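Subject: Re: Sourdough gone flat since the move
From: Amirul Ngau
To: stirska-bakers list

Hi all,

Irfan Sinaga wrote:

> Long-time reader, first time posting. We moved in February and my
> bread hasn't been right since. Same flour, same starter, same
> Dutch oven I've had forever. The dough feels fine when I mix it,
> then by the time I go to shape it's a puddle. Loaves come out wide
> and low with a few big holes at the top and tight gummy crumb
> underneath. I leave it to bulk for 8 hours like I always did.
> Is it the water? The new place is on a well. I've read so many
> things about minerals that I can't think straight anymore. Also
> what does everyone shape on? I had a stone counter before and now
> I don't, and I wonder if that's part of it.

Irfan, welcome, and please don't go buying bottled water yet! I went down the mineral hole myself when we left the apartment over on Numgate Street, and I spent more money than I'd like my husband to know about. The bread tasted exactly the same.

What jumped out at me was the 8 hours. You kept the clock and changed the kitchen. Is the new place warmer? Or, and this was my trouble, is the spot where you leave the bowl warmer? I had mine on top of the fridge because my mother always put hers there, but her fridge was an old thing that barely hummed and mine throws heat like a radiator. My dough was finished at 6 hours and I was letting it sit for another two and wondering why it ran all over the counter. The big holes up top with the gummy part underneath had me sure I was under-doing it, so I gave it even MORE time. Don't do that.

Well water could still matter a little, I won't say it can't. Easy enough to check: buy one jug, make one loaf with it, make the other from the tap, put them side by side in the same spot and bake them the same evening. If you can't tell them apart, you're done worrying about water for life.

Here is what I'd try first. Put your dough in something with straight sides so you can see how far it has come up. I use a tall plastic tub with a strip of tape on it, and I quit when it has grown by half or a little more. Forget doubling, at least in a warm kitchen. Stick a cheap thermometer in the dough too, in the actual middle of it, right after you mix. Mine was coming out far warmer than I thought because I was using hot tap water out of habit. Cooler water got me back most of the way all by itself.

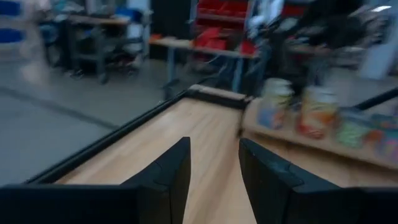 Now, your shaping question. I've shaped on stone, on an old enamel table, on a big plastic mat I hated, and on wood, and I'd pick wood every time. It gives you that bit of drag under the dough so you can pull the ball toward you and feel the skin tighten up. A light wood top with soft streaks of grain, like the one there, is just my kind of thing to work on, and I'd lay down hardly any flour, only a dusting. If the dough slides around like a hockey puck you've used too much. If it glues itself down, leave it alone for a minute, get your scraper under it and try again with a damp hand.

So no, I don't think losing the stone counter did this to you. Stone is lovely for pie dough and I do miss it at pie time. For bread I don't miss it a bit. The one thing stone will do is pull some warmth out of the dough while you work, so if you were taking your time over the pre-shape it may have helped you there and you never knew it.

Speaking of pre-shape, are you doing one? You didn't say. I skipped it for years (lazy) and then started again after somebody on this list scolded me, I think it was in the long thread about baguettes. Round it up loosely, leave it for 20 minutes under a bowl, then do your final shape. If it spreads out flat as a plate in that time, it's telling you it went too long in bulk. Put it in a loaf pan and call it sandwich bread. I've eaten a lot of that kind of sandwich bread and there's nothing wrong with it toasted.
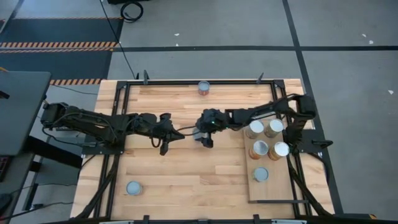 The other thing is your starter. It moved house with you and it may be having a sulk, or the opposite, it may be going like a rocket if the kitchen is warm. Watch it between feedings for a couple of days before you blame the flour. Mine peaks well before lunch in summer, and if I wait until after supper to use it I get a sour, slack dough no matter what else I do right. I keep a rubber band around the jar. Nothing fancy.

On flour, since you'll ask next — I use the Setiawan bread flour when the co-op has it, and whatever is on sale when it doesn't. The Vason is fine but thirstier, so hold off on cutting the water if you switch, or you'll end up with a brick. I made that brick. The dog wouldn't have it.

Would you write back with the temperature of your dough and how the kitchen feels at, say, two in the afternoon? And what percent water you're using, I couldn't find it in your message. If you're way up there I'd come down a bit until you get one good tall loaf, then creep back up. It does a person good to have one good loaf in the middle of a bad stretch.

Also, does anyone still have the rye recipe with the caraway soaked overnight? I had it printed and taped inside the cupboard door and it did not survive the painters.

Amirul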